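Imprimir | Enviar por correo electrónico

3.2. Recepción de las adaptaciones animadas

El corpus reúne 196 reseñas de dos largometrajes de animación basados en historietas, Sinaga y Marlow, publicadas hasta el mes de julio. La codificación distinguió tres criterios: fidelidad al original, diseño de personajes y tono. En unas 67 reseñas predomina el primero, con juicios más severos hacia Marlow.

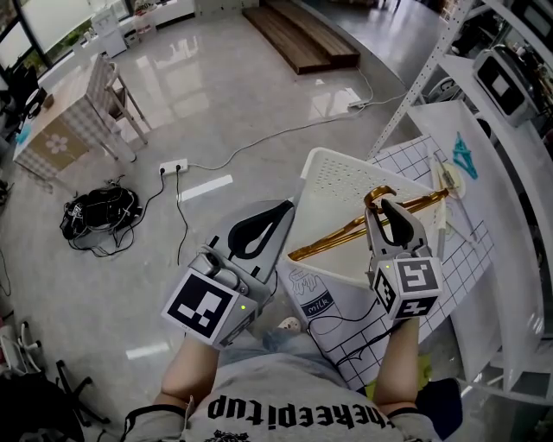 Figura 3. Pinzas de mano con marcadores y utensilio dorado junto a una bandeja blanca.

Según objetó uno de los codificadores, la fidelidad se confunde a menudo con la nostalgia del lector, y ambas categorías deberían separarse. La observación se incorporó a la segunda ronda de codificación, cuyos resultados se exponen en el apartado 3.3.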